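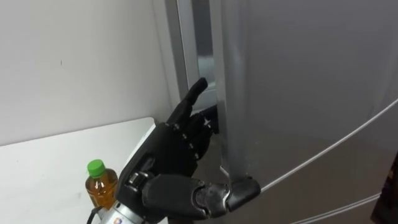 **Figure 3.** Robotic hand at a refrigerator door, index fingertip in the gap and thumb against the door edge.

### 4.2 Who does the fetching

The Clolteck trial at Nomano put two units in the staff kitchens and ran from February on. Management counted 300 door openings as completed tasks and reported the time as saved. We are not convinced. A door opening (Figure 3) is a small part of stocking a kitchen, and the log says nothing of the work on either side of it.

Kitchen staff told us they now came in 10 minutes early to clear the tables the units worked beside. This went on no one's time sheet. Eusebio Aguirre, who had run the larger kitchen alone, said he used to talk with people while he restocked – now he watched a screen and waited to be called. His job title stayed the same and so did his pay.

Arabzadeh's model of "released hours" would treat that waiting as free time. It was nothing of the kind, as he could not leave the floor. Whether the pattern holds at the Roro site, where shifts are longer, we cannot say from these interviews.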